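豆を煮る店の、長い午前

駅前の商店街をいちばん奥まで歩いて、もうこの先は住宅しかないだろうというあたりまで来ると、ふっと甘い匂いがしてきます。煮豆と惣菜の店「ボタ(Bota)」です。間口は狭く、のれんは洗いざらしの藍色で、開店の札が出る前からお客さんがなんとなく立ち話をしています。水曜の午前、仕込みがひと段落したところへお邪魔して、店主にゆっくり話を聞かせてもらいました。ゆっくり、というのは本当にゆっくりで、途中で二度お茶をいれ直していただき、気がつけばお昼をまわっていました。

店を始めて19年になるそうです。その前は会社勤めで、料理の修業らしい修業はしていないのだとか。

「祖母が豆をよく煮る人だったんです。ただ、教わったことは一度もなくて。台所の隅で宿題をしていると、鍋のふたがことこと鳴るでしょう。あの音だけはよく覚えていて、自分で煮るようになってから、ああ、今の音は祖母の音だ、と思うことがあるんですよ。味はまだ追いついていませんけどね」

豆は前の晩から水につけます。夏と冬とでは水の吸い方がまるで違うので、時間は決めていないそうです。寝る前に一度見て、朝起きてもう一度見る。皮にしわが寄っているうちはまだで、そのしわが伸びきって、指でつまむと少し押し返してくるくらいになったら火にかけます。

「よく、何時間つければいいですかと聞かれるんですが、困ってしまって。豆によって違いますし、同じ袋の豆でも、買ってきたばかりのころと梅雨を越したあとでは別ものですから。だから、見てくださいとしか言えないんです。不親切な店でしょう」

そう言いながら、店主は帳面を見せてくれました。豆の種類、仕入れた先、水につけた時刻、その日の天気、それから「やや硬し」「砂糖ひかえて正解」といった短い感想が、鉛筆の細かい字で並んでいます。不親切どころか、ずいぶん律儀な帳面です。お客さんに尋ねられると、これをめくりながら答えるのだそうで、話が長くなるわけだと思いました。
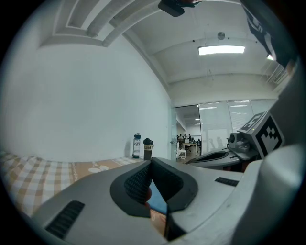
うちでは金時豆を買って帰ると子どもが先に汁を飲んでしまうんです、と、ちょうど鍋を抱えて入ってきた常連さんが話に加わりました。だから汁を多めにお願いするようになって、もう何年にもなるそうです。残った汁は翌朝のパンにつけたり、寒い日はお湯で割って飲んだりするのだとか。店主は笑ってうなずきながら、さっそくおたまで汁を足していました。

この店には、容器を持ってくるお客さんが多いのです。ふた付きの琺瑯もあれば、お弁当箱もあり、今のように鍋ごとという方もいらっしゃる。こちらから頼んだことはなく、いつのまにかそうなったといいます。

「鍋を見ると、だいたい今日は何人で召し上がるのかわかりますね。いつもより大きいと、あ、お孫さんが来るんだな、と。こちらからは聞きませんけれど、少しだけおまけします」

値段は量り売りで、金時豆が100グラムではなく200グラムからというのが少し変わっています。少ないと汁ばかりになってしまうから、という理由なのですが、ひとり暮らしの方には多いのではと尋ねると、店主はちょっと考えてから、冷凍を勧めているのだと教えてくれました。汁ごと平らにして凍らせて、食べる分だけ折って出す。これが案外おいしく戻るそうで、私も帰ってから試しましたが、皮が少しやわらかくなって、好みとしてはこちらのほうが好きなくらいでした。

煮方について、もう少し詳しくうかがいました。店主がいちばん気をつかうのは砂糖を入れるところです。豆が十分にやわらかくなってから、三度に分けて入れる。一度に入れると豆が縮こまってしまい、あとからいくら煮ても戻りません。最後の砂糖を入れたら25分ほど置いて、それから弱火に戻します。

「待っているあいだに別の鍋を見るでしょう。ひじきを炊いたり、切り干しを戻したり。そちらに夢中になって豆を忘れたことが、まあ、何度もあります。焦がした鍋を磨くのは情けないものですよ。でも焦げる手前の、少し色の濃くなった豆がお好きだという方もいて、その日は電話をかけるんです。今日はできてしまいました、と」

昔は正月の黒豆がいちばんの稼ぎどきで、年の暮れには予約が55件を超えて、家族総出で夜通し煮たこともあったそうです。今は数を絞り、そのぶん春から夏にかけての豆に力を入れています。5月に出る青えんどうの翡翠煮は、色が変わりやすいのでその日に売り切る分しか作りません。私がうかがったときにはもう終わっていて、店主は申し訳なさそうに、代わりに白いんげんの甘煮を小皿に盛ってくれました。ほろりと崩れて、あとからかすかに塩の味がします。

店を続けるうえで困っていることはありますか、と尋ねると、返ってきたのは豆のことではなく、自分の腰のことでした。水をはった大鍋は重く、去年から一回り小さいものに替えたのだそうです。煮る回数が増えて、かえって忙しくなったと苦笑いしていました。

「でも小さい鍋は機嫌がいいんです。火のまわりが素直でね。もっと早く替えればよかった」

帰りぎわ、白いんげんを200グラム包んでいただきました。次は容器を持ってきます、と言うと、店主はのれんの外まで出てきて、ふたの閉まるものにしてくださいね、電車でこぼした方がいらっしゃいますから、と念を押してくれました。

ボタは昼前から夕方まで、煮豆がなくなりしだい閉店です。汁を多めにしてほしい方は、注文のときにひと声かけてください。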